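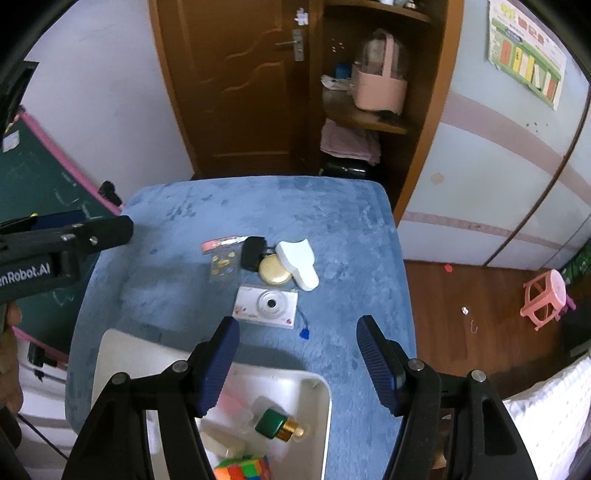 White compact camera on a blue table cover, with other small items behind it.

Kandpal Grants Forum > Applicants and Awardees > Policy Questions

Topic: Reporting schedule for the Zultano rare disease awards

Posted by SKaushik_Admin
Members are advised that the reporting schedule for the Zultano awards has been revised. Beginning in March, each funded laboratory will submit a progress statement every 6 months in place of the annual report. Statements are limited to 8 pages, including references. Laboratories holding a joint award with the Kedero Foundation should send one combined statement. Questions may be posted in this topic.
Savita Kaushik, Awards Office

Posted by benchside_tm
Thank you for the notice. Our laboratory has 2 full-time staff on this award. An annual report already takes a week of their time, and I do not see how doubling the number of reports helps patients. Was any awardee asked before this was decided?

Posted by Orrin_L
I must respectfully disagree with the previous poster. The annual report in our department ran to 25 pages, most of it repeated from the application. Two short statements would be less work for us. Donors are also entitled to know how their money is being spent before a full year has passed.

Posted by benchside_tm
Page counts are a poor measure of effort. The figures must be cleared by our finance office each time, whatever the length. In early-stage work there is often nothing new to state after half a year, and I am concerned that groups will begin choosing safe experiments in order to have something to show.

Posted by mwhitcombe
Does the change apply to awards made under the former Bumside program? Our agreement refers to annual reporting only.

Posted by SKaushik_Admin
Replying to mwhitcombe: Bumside agreements remain on the annual schedule until they are renewed.
Replying to benchside_tm: Awardees were invited to comment through the autumn survey. Your point about early-stage work has been passed to the review panel. A statement reporting no new results is acceptable and will not affect continued funding.

Posted by Orrin_L
Could that last sentence be added to the written guidance? It would settle most of the concern in my department.

Posted by benchside_tm
I would support that request. My objection regarding finance clearance stands.

Posted by SKaushik_Admin
The wording will be added to section 2 of the guidance. Finance clearance remains under discussion, and this topic will stay open for comments until Saturday.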